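Wood Grain: Reading the Lines in a Table

Materials for Young Readers, sheet 5
Text: Zoriana Polishchuk

A wooden table carries a record of the tree it was cut from. The lines, loops and dark spots on its surface are called figure, and each type of figure has a cause.

How the lines begin

A tree trunk grows outwards. Just under the bark is a thin layer of living cells that makes new wood. In spring the tree grows fast and the new wood is pale. Later in the year growth slows, and the wood is denser and usually darker. One pale band and one dark band together make one growth ring. In places with a cold winter, a tree makes one ring a year, so a trunk with 40 rings is a tree that grew for 40 years. The oldest stump in Tustcombe wood has 113.

Rings seen from the end of a log are circles. Rings seen on a plank look different, and the difference depends on how the log was sawn.

Straight lines and loops

Picture the trunk as a stack of paper cups, one pushed inside the next. Each cup is a ring. If you cut straight down through the centre of the stack, you see the edges of the cups as straight lines, side by side. If you cut down through one side of the stack, the saw passes through the curved walls at a slant, and the edges show up as arches.

Planks behave the same way. A plank taken through the centre of the log has fine, parallel lines. A plank taken from nearer the outside has tall arches down its middle. Woodworkers call these arches cathedral grain, after the pointed windows in a cathedral. Where the trunk had a slight bump, the saw cuts the top off the bump and leaves closed ovals, one inside another.
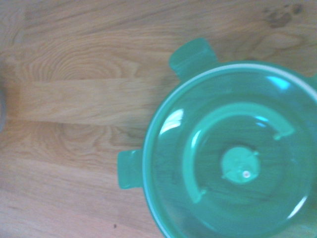 Many table tops are made from several planks glued edge to edge. Straight grain may then lie right beside looped grain, and the place where the pattern suddenly changes is often a join.

Knots

A knot is the base of a branch. As the trunk thickens, it grows round the branch and encloses it. The branch has its own rings, which run in a different direction, so the knot appears as a brown patch and the lines of the trunk bend to go past it. Knots are hard and can blunt a saw.

Something to try

You will need a sheet of thin paper, a wax crayon and a bare wooden surface with a rough feel. Ask an adult before you start.

Lay the paper on the wood and hold it still. Rub the side of the crayon across it, using light pressure. Make 2 rubbings, one over straight grain and one over loops or a knot. Varnished tables seldom work well, as the varnish fills the hollows between the lines. An old fence panel gives a much clearer result.

Words used on this sheet

Figure: the pattern seen on the surface of cut wood.
Growth ring: one pale band and one dark band.
Knot: the part of a branch enclosed by the trunk.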